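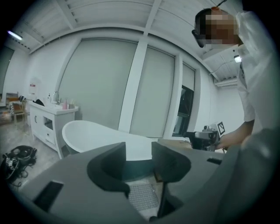 North windows with the roller blinds, linear light at upper left, split system high on the right with its cable along the ceiling

Ceiling cable to split system, and blind fabric for a north-facing workroom
Board: Fitout and Services

tanbark_dc
Two questions on the same room. All white, panelled ceiling with heavy beams across it, tall windows along the back wall. We took over the lease in July.

First, the pale cable running along the ceiling to the indoor unit. It is the supply to the split and was surface run by the previous tenant. Landlord has no objection to it staying. I would like it enclosed or moved, and I don't want to open the ceiling lining to do it. The run is six metres.

Second, the blinds. They are original to the fitout, no label on the tube that I can find. We do close bench work in there and the contrast between the window wall and the bench is tiring by mid-morning. I have a quote from Stokach for replacement fabric on the existing tubes, and one from Drurketti for complete new blinds with side channels. The Drurketti quote is a good deal higher.

Dulce Cisneros

merbau
Cable first. Get a licensed electrician to look at it whatever you decide. If it is a proper sheathed cable, correctly clipped and out of reach, it may be compliant as it stands and the question is cosmetic. I wouldn't assume so from a photo at that distance.

If cosmetic, white mini-trunking hard into the corner between beam and lining. Screw it, don't rely on the adhesive backing. The backing lets go in a warm ceiling space and you end up with a loop of trunking hanging off the cable it was meant to support.

offcut_ian
Agree on screws. Disagree on the corner. On a panelled ceiling the joints run the full length and any trunking crossing them looks like a mistake. Run it parallel to the panel joints, then drop down the wall beside the unit with one 90 degree turn. Longer run but the eye reads it as another joint.

merbau
Longer run means more cable, which means replacing it or putting in a junction. I'm not adding a junction box to a ceiling for the sake of appearance.

offcut_ian
Replace the cable then. Six metres is nothing, the labour is the same either way.

merbau
It isn't the same. Trunking over an existing run is a short job. Replacing means isolation, termination at both ends and testing, and the cover off the indoor unit. Price it both ways.

tanbark_dc
Will price both. The isolator is outside next to the condenser if that changes anything. The indoor unit is a Woltotus, fitted by the last tenant, no paperwork.

merbau
No paperwork is the reason to have it tested before you cover it. Ask for a certificate at the same visit.

plumbline_kaz
On the blinds. What is the openness factor of the fabric you were quoted? "Replacement fabric" covers everything from blockout to a 10 per cent screen. If the problem is contrast between window and bench you want a low openness screen in a mid or dark tone. White screen fabric scatters light into the room and becomes a bright surface itself. People choose white to match the walls and then complain about glare.

tanbark_dc
The Stokach sheet says light filtering, white, no openness figure given.

plumbline_kaz
Then it's a translucent and I'd expect it to glow on a north wall. Ask for samples in charcoal screen and tape them to the glass for a full day. Check at 9 am and again at noon.

offcut_ian
Dark fabric in a white room will make it gloomy in winter and you'll have the lights on all day. I have white translucents on north glass in my own shop and no complaints. Move the bench so you work side-on to the window. Costs nothing.

plumbline_kaz
Side-on helps, agreed. Depends what else is fixed in the room. And your shop has a verandah, from what you posted in the shed thread.

offcut_ian
It does. Fair point.

hessian
Don't put new fabric on old tubes without checking deflection. On a wide opening a light tube sags in the middle and the cloth puts a V in itself within a year. Measure the sag with a string line at each end of the tube. I had a set from Domański where the tube was undersized for the width and they replaced the lot, but I had to supply measurements.

Side channels are worth having only if you need blackout. For glare at a bench they do very little. Spend the difference on a decent fabric.

tanbark_dc
Strung a line on the widest one this morning. Sag is 2 mm.

hessian
Reuse it. That's a sound tube.

merbau
Keep the blinds clear of the return air on the split as well. I allow 300 mm between any fabric and the casing, more if the cloth is light enough to be drawn in.

tanbark_dc
Noted, will measure before ordering. Charcoal screen samples requested from Stokach, and the electrician is booked for Friday to test the circuit and quote both cable options. I'm leaning towards trunking over the existing run.

offcut_ian
Parallel to the joints.

merbau
In the corner.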